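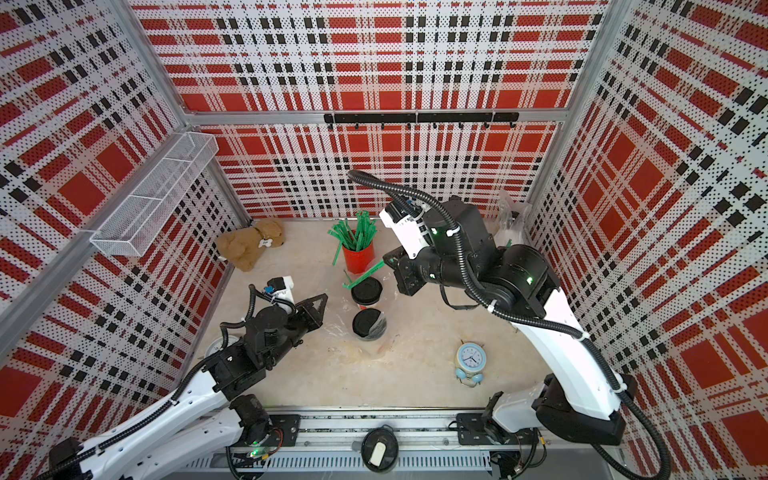 I've been living in Riga for not quite two years now, and I've been meaning for ages to write down what I've noticed about women here, and about being a trailing wife among them, so please bear with me because I do go on. When we first came I had plans to stride out and make friends. By teatime most days I was more like that tan plush dog, slumped on my side in the corner with a little white bone-shaped tag on me, waiting for someone to come home and talk to me in English.

The first thing you should know is that we came for my husband's job at Zevico, and that all the letters about the move were addressed to him. So was the lease, and so was the welcome pack. I was in there as "spouse", with a leaflet about coffee mornings.

I'd done this before, in two other countries, so I knew the coffee morning circuit. Lovely women, many of them, and I won't have a word said against anyone who has ever lent me a travel cot. But it's possible to spend a whole posting in that circle and never once sit down in a local woman's kitchen, and I'd done exactly that last time and felt rather ashamed of it afterwards.

So this time I told myself I'd do it differently, and then I did precisely nothing for a whole winter. It was dark, I couldn't pronounce anything, and I'd got it into my head that people were cross with me. They weren't cross at all. They simply don't smile at strangers in the stairwell, and I come from a place where we apologise to the bus.

What struck me in those early weeks was how many women I saw running things. The woman at the bank who dealt with our account was a woman, her manager was a woman, the dentist was a woman, the person who came about the boiler certificate was a woman in enormous boots. I wrote home to my sister that I'd moved to a place where it had all been sorted out.

Well, I'd jumped ahead of myself there, as I usually do. I said something of the kind to my landlady, Mrs Jaunzems, who had come up to flat 2 to look at a tap, and she gave me a very long look. Then she asked me who I thought had cooked the bank manager's dinner.

I've thought about that more than almost anything else anyone has said to me here. She wasn't being bitter. She'd worked all her life in a drawing office, and she told me she'd come home every evening and started again at the stove, and so had her mother, and that it had never crossed anyone's mind to call it freedom or the opposite. It was just the day.

She is also the person who taught me that you take your shoes off without being asked, that you give flowers in odd numbers unless someone has died, and that a woman's name day is open house. You don't wait for an invitation! I had sat upstairs on hers, listening to feet going up and down past my door all evening, and thought how popular somebody must be.

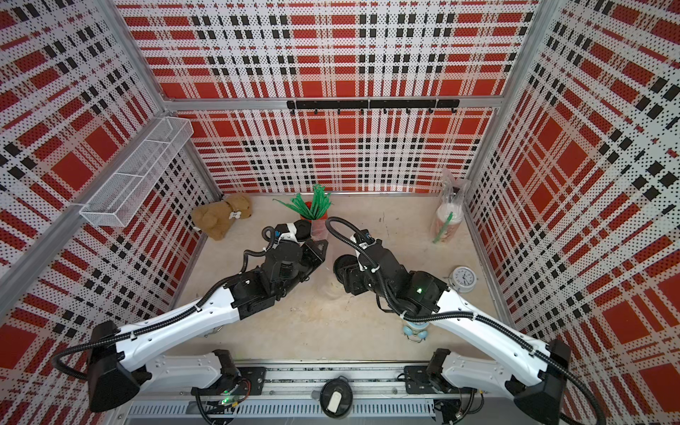 The following year I went down with five tulips and a cake I'd bought (I'm not daft enough to bake for a Latvian), and I was put in a chair between two of her old colleagues and fed until I could hardly speak. One of them patted my knee the entire evening. We had no more than 50 words in common, and most of mine were vegetables.

I noticed something that night which I've since noticed everywhere. There were hardly any men over a certain age. Husbands were in photographs on the dresser. The women talked about them fondly, or didn't, and then went back to arguing over whose turn it was to have the car for the country. They had arranged a whole life with one another, lifts and spare keys and who picks up whose prescription, and they didn't seem to find it remarkable.

I grew up thinking of a widow as someone you were careful around. These ladies would have eaten me alive if I'd been careful around them. One was off mushroom picking at five the next morning and wanted to know why I wasn't coming.

I did go, in the end. I was bitten by everything and found nothing worth eating, and it was one of the happiest mornings I've had here.

Now, the younger women are a different matter, and I've found them harder to get to know, probably because they're so busy. I take the bus home from my language class with a few of them, 20 minutes if the bridge is clear, and it's all phones and shopping bags and somebody's child being negotiated with. One works at Clitel on the help desk and has perfect English, and she told me in the politest way possible that expat wives always want to hear about traditions when she would sooner talk about her mortgage.

Fair enough, I thought. So we talked about her mortgage, and then about nursery places, and then about her mother, who does the nursery run on the days neither parent can. Back to the stove again, you see, only it's the grandmother who is standing at it now.

I asked whether her husband did his share. She said he did more than her father ever had, and then she laughed and said that wasn't what I'd asked. He cooks at weekends. He's very proud of his soup.

I don't want to sound as though I'm inspecting anybody. My own household wouldn't stand up to it! I gave up a job I was good at so that we could come here, and I said at the time that we'd decided it together, and we did, but I notice that in all our moves we have never once decided together that he should be the spouse in the leaflet.

That came out at Lallico, the café where a handful of us have taken to meeting on the first free morning of the month. It started as a book group and nobody had read the book. There are a few foreigners, a few locals, a couple of women who are a bit of both, and we do it half in English and half in whatever Latvian the foreigners can manage. I'd recommend the half-and-half arrangement to anyone. It's very hard to be grand in a language where you keep muddling "tired" and "Tuesday's fish".

I've posted bits of this before, and when I put up the part about giving up my job in April I had more answers than I've ever had to anything. Most were kind and a few were brisk. One person said I should have tried harder to find work out here, which stung a little, although I've started teaching two evenings a week since then so perhaps the sting was useful.

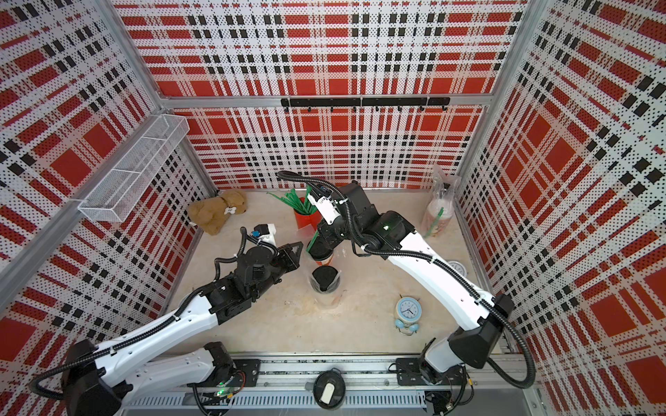

Peiyu Wei wrote back to say that she didn't recognise the lonely version at all. She moved here for her own work and her husband followed her, and she says he's the one who gets the sympathetic head tilt at parties, and that people ask him what he does with himself in a tone they would never use on a wife. Local women, she finds, are warmer to her than to most foreign wives, since they've got office life to grumble about together straight away. But she has never been to anyone's name day, and she'd like to know how I managed it.

I've been turning that over all week, Peiyu, and I think you've put your finger on something. I had the time to be in the stairwell. If I'd been at a desk until six I'd never have met Mrs Jaunzems over a dripping tap, and if you'd been at home with nothing to do you might have been as miserable as I was. I don't know what anyone is supposed to do with that information.

As to how to manage it: find out the name, look it up in the calendar (they're printed in every diary, and the supermarket ones have them too), buy an odd number of flowers and knock. Don't ring ahead. If she's out, leave them on the handle.

And your poor husband! Please send him along to Lallico. We have had a rather silly debate about whether men should be allowed, and the two loudest voices against were both foreigners. The Latvians couldn't see what the fuss was over and wanted to know if he could carry chairs.

A couple of you have asked me about clothes, and whether women are judged on how they dress. I can only go by what I see from the bus. People do take trouble here, more trouble than I was brought up to take for a trip to the post office, and I've been told, gently, that my walking coat is for walking. Mrs Jaunzems is 31 years my senior and puts on lipstick to take the rubbish down. I asked her once whether it was for the neighbours and she said of course it was for the neighbours, who else would see it?

I'll write up the language class separately, as it deserves a thread of its own and my tea has gone cold. If anyone who has been here longer thinks I've got the name day business wrong, do say so — I've got hers coming up again and I'd like to know whether it's all right to bring the same cake.

Posts > Living Abroad > Women and Family > Riga thread

Print this page
E-mail this to a friend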